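Notebook, Drornstead workshop, upstairs room
Friday, August

Started 9:10. Windows open first thing, heat already building on the street side. Plan for the day was to finish the room layout for the Wike job: desk height settled, chair clearances checked, plant stand moved out of the walking line, floor checked for scratches where the old cabinet stood. Most of it done. Open items at the bottom.

Room as found this morning: warm-top desk against the far wall, the tall-back mesh chair near it, white desk along the side. Someone had pushed the small white table right under the window, so the leaves were against the glass. I pulled it out far enough to get a hand behind it.

Desk first. The height from the floor came out at 718 mm at the left front corner and 2 mm more at the right. I blame the floor, which has always run off toward the door. Swapped the felt pads between the legs and measured again, same result, so it isn't the pads. A 2 mm shim under the left front leg takes the rock out. I used folded card for now. It needs a proper plastic one before the desk goes to Erkcombe, if it ever does.

Wiped the top with a barely damp cloth, then a dry one. There is a ring mark near the back that I have been calling heat damage. After going over it twice I think it is only in the wax. Left it alone until somebody buys more wax. The Rosenon tin is down to the scrapings.
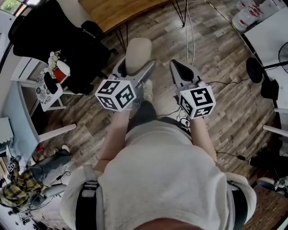 Cables next, since I had put it off all week. The Wike sheet asks for nothing loose below desk level on the side where people sit, and it wants the run fixed to the underside of the top with a drop at the back leg only. We are not there. The white cable still comes off the front edge of the desk and goes down to the floor, right where a foot or a chair caster will find it. The hairpin legs don't help, as they are thin enough that a normal clip slides down them. Two ways to do it: adhesive clips under the top, or a fabric sleeve tied to the leg at two heights. I would go for the clips. The sleeve looks heavy against legs that thin.

Tried one adhesive clip under the top at 10:30, pressed hard for a minute, hung a bag of screws off it (200 g on the kitchen scale). Still up at noon. Still up at 3. Will leave it over the weekend. If it holds, order a pack of 20 in white, not the clear ones. The clear ones yellowed on the Erkcombe desks.

Floor: swept, then looked along it with a flashlight held low. Old cabinet left two shallow dents and one scratch as long as my hand. The dents I can live with. Scratch filled with the wax stick, a shade too dark, then rubbed back. You can find it if you know where to look. Note for whoever does the next room: do the flashlight check before the furniture goes in. I had to shift the chair three times to get to everything.

Also, the wood-look boards squeak by the door when it is hot. They were quiet at 9 and noisy by 1. Probably tight against the threshold strip. I took the strip up and there is almost no gap under it. Needs trimming, but that means the saw and the vacuum and the room empty, so not this week.

Lunch 12:15.

Afternoon was seating. Wike want the chair to turn freely at the desk without hitting anything, and they want the arms to go under the top if possible. Lowered the seat all the way and rolled it in. With the seat at its lowest the arms clear the edge, but only just, and the person then sits too low to work. At a normal seat height they don't clear. So either the arms come off, or we accept that the chair parks in front of the desk. I wrote the second on the sheet with a question mark. Removing the arms is four bolts and the holes look ugly afterward. I have asked before for blanking plugs and will ask again.

Gas lift is fine. One caster picks up hair and thread and drags. Cleaned it with tweezers and a drop of oil.

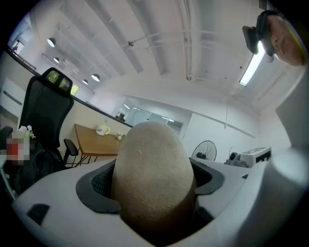
The plant stand is the part I changed my mind on. The sheet has it between the chair and the window, which is good for light and bad for everyone who has to get past. I tried it by the door (too dark), then at the far end of the desk (in the way of the drawer we want to fit later), and gave up and went back to the sheet. Where it ends up, the white flowers sit at much the same level as the chair seat, with the chair right behind them, so a quick turn could take a few heads off. A taller stand would get them clear of the seat, or the chair has to live farther along. The mug with the yellow handle should also come off the wooden table before I do the wax, and the same goes for anything else lying on it. I would like the whole top bare overnight.

Watered the flowers, half a cup. The cloth under the pot is fine to keep, but put a saucer in between. It will mark the white paint otherwise, as it did on the stand downstairs.

Open items
- Plastic shim for left front leg, 2 mm
- Clip test, read Monday morning, then order
- Reroute white cable to back leg
- Wax (Rosenon, same as before, the small tin)
- Blanking plugs for chair arms, ask again
- Taller plant stand or move chair, decide with Wike
- Saucer
- Trim boards at threshold when the room can be emptied

Scale goes back to the kitchen. Flashlight needs batteries, it was dim by the end. Windows shut and locked 4:40.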